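3.2. Storage habits and the handling of raw meat

The second part of the household study concerned where people keep raw meat and fresh vegetables between buying and cooking, and what surfaces the food touches on the way. We treat storage and preparation together, as our respondents did not separate them when they spoke about their kitchens. The setting is shown in Figure 2.

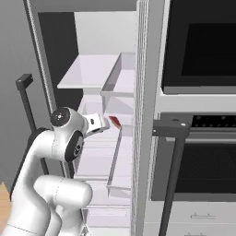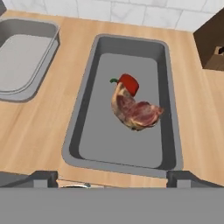
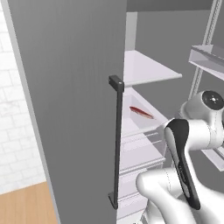 Figure 2. Rendered kitchen views: open refrigerator compartment; tray with red bell pepper and raw meat on the countertop; open gray door with dark vertical handle.

Raw meat is a common source of bacteria in the home kitchen, but the route from the meat to the plate is seldom direct. In most of the diaries we collected, the meat itself was cooked well. The problem was with the foods next to it which were later eaten without heating, and with the surfaces which were touched in between. A pepper resting against a cut of meat in the same tray, as in the second view of Figure 2, is a simple case of this. If the pepper is later fried together with the meat, the contact has little importance. If it is sliced for a salad, the contact matters very much, and washing under the tap for a few seconds does not fully correct it. We therefore asked the households not only whether they put meat and vegetables together, but also what they intended to do with the vegetables afterwards.

The diary was kept by 138 households in the town of Allstead during two weeks in May. Each household received a booklet with one page per day, a refrigerator thermometer and a sheet of stickers for marking the shelf where an item was placed. The person who did most of the cooking filled in the booklet. In several homes this duty was shared, and we then asked that both persons write on the same page with pens of different color. Leen Haddadin and Illia Demchenko coded the booklets independently and discussed the entries on which they did not agree. Where an entry remained unclear, it was left out of the analysis.

In total the booklets contained 609 entries in which raw meat was moved from one place to another. Such a movement could be from the shopping bag to the refrigerator, from one shelf to another shelf, or from the refrigerator to the counter. Entries about fish were coded separately and are reported in Section 3.4. Meat that went directly to the freezer was also excluded, although we kept the entries in which it was taken out again for thawing.

The most usual place for raw meat was the middle shelf. This was not what we expected. The advice printed in the booklet of the local health office, which many respondents said they had read, is to use the lowest shelf, so that liquid from the package cannot drip on other food. When we asked about this in the interviews, the respondents gave practical answers. The lowest shelf was occupied by large bottles or by a pot with leftovers. One woman explained that she puts the meat at the height of her eyes in order not to forget it, and that she had thrown away too much meat in the past. We find this a reasonable concern, and it shows that advice on safety and advice on food waste may pull the same person in two directions.

Containers were used less than we had assumed. Meat bought in a sealed tray was nearly always kept in it, and respondents regarded the seal as sufficient protection. Meat bought from the butcher in paper was treated with more attention, and was often placed on a plate or in a box with a lid. As a result, the meat with the simpler package was sometimes stored more safely than the meat with the industrial one. A similar effect was described by Verschueren and Acharya in their earlier work on home delivery boxes, where customers trusted the package and did not look for leaks.

On the counter the pattern was different. Many respondents collected all ingredients for a meal in one place before they started to cut, and they described this as being organized. Some used a tray or a large dish for the purpose. The habit is recommended in cooking lessons and has clear advantages for the cook, but it brings raw and ready-to-eat foods close together at the moment when attention is on the recipe. In the interviews, 15 respondents said that they keep a separate dish for meat. When these persons showed us how they prepare a meal, only a part of them took the separate dish out.

Handles were a second point of contact which the diary could not record well. People do not remember touching a handle. For this reason we made short observation visits, in which the cook prepared a usual dinner while one of us sat at the table and marked each contact on a plan of the kitchen. The refrigerator handle and the tap were touched most often after raw meat and before the hands were washed. Cooks who took out everything before starting had fewer of these contacts, and this should be weighed against the disadvantage described above. A possible compromise is to take out all ingredients at once but in two dishes, and we return to this suggestion in the discussion.

Temperature was less of a problem than placement. The thermometer readings were mostly within the advised range, with higher values in older appliances and in the door compartments. We must mention that the thermometer was read by the respondents themselves, and it is possible that some of them adjusted the refrigerator after the first reading. We could not control for this. The participation was also voluntary, and persons who agree to write down their cooking for two weeks are probably more careful than the average household. The frequencies given in Table 4 should be read with this limitation in mind.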